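Tamuno suturing study: minutes of the progress meeting

Held by video call. Present: the Sollora learning group, the Fotemdale bench team, Akier (instrument control). Apologies: none received.

1. Minutes of the August meeting

Accepted with one correction. Under item 4, "needle pose error" should read "needle tip error". The two are logged separately and the figures quoted were for the tip.

2. Data collection

Fotemdale reported 2,465 needle passes recorded and checked. Passes in which the operator took manual control before the needle entered the pad are kept but flagged, and are not counted in that total. The first 1,000 were recorded on clean pads. Later passes include the stained condition, in which red fluid is applied to the incision before the operator starts.

Sollora asked for leftover thread to stay on the pad between passes in the stained condition. Models trained on tidy pads had learned to treat any dark line as the active suture. Fotemdale agreed. Pads will be replaced when the surface tears at the incision itself; wear elsewhere on the pad is acceptable.
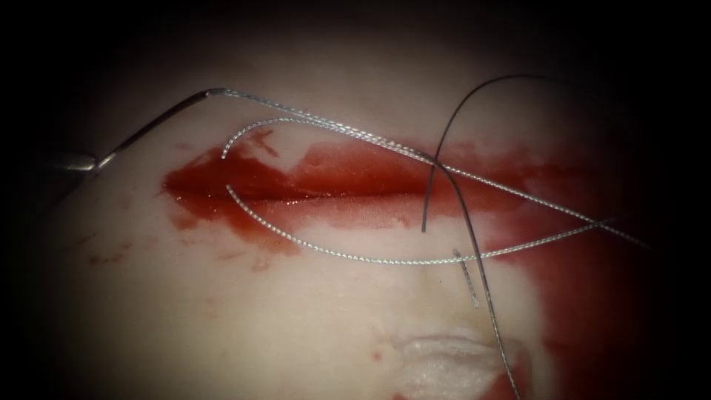 Akier noted that the jaw angle is logged at a lower rate than the joint positions and is interpolated afterwards. This has no effect on the tip error but may blur the moment of grasp. A change to the logging is possible without altering the controller.

3. Thread segmentation result

Two methods were compared on a held-out set. Method A labels each image separately. Method B traces the strand outwards from the needle junction and carries the trace forward from the preceding image.

On clean pads there was no useful difference. In the stained condition Method B lost the strand in 7 per cent of passes and Method A in 25 per cent. Most of the failures in Method B came at crossings, where the trace moved on to a second strand and did not return. Method A failed mainly where the strand entered the fluid.

It was asked whether highlights on the fluid were being labelled as braid. Sollora has seen this in Method A but has not measured it. The held-out set contains few passes with monofilament, so no claim will be made about that material in the report.

4. Next stage

Method B to be rerun with a crossing penalty. Method A to be kept as the baseline without further tuning. Closed-loop trials will not start until the rerun has been reviewed.

5. Actions

Fotemdale: record further stained passes with crossed strands; mark pad changes in the log.
Akier: raise the jaw angle logging rate and confirm timing against the joint data.
Sollora: rerun Method B; measure false labels on highlights; circulate the table of failures by cause.

6. Any other business

File naming for the stained condition to follow the existing scheme with the suffix S. Older files will not be renamed.

Minutes issued October 25, 2020.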